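The catalogs want 22 pillows and a throw that cost more than my first car, and they want all of it put back by 8 every morning. I have stopped complying. A bed needs a sheet, a blanket and one silly thing, and the silly thing should be the only item anyone asks about.

My friend Caroline Rweyemamu disagrees. She owns a bedspread from Grusstead that may not be sat on – it is for looking at, like a fish.

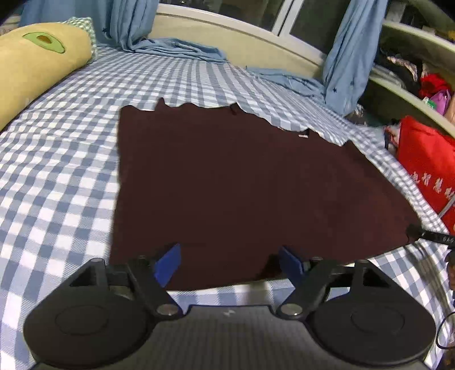 Gingham forgives a great deal, I find. Put a plain dark blanket over the checks and the bed looks made, even if the edges wander. Add a yellow pillow with an avocado on it and no guest will ever inspect your corners. Caroline calls this giving up. I call it 21 fewer pillows to pick up off the floor.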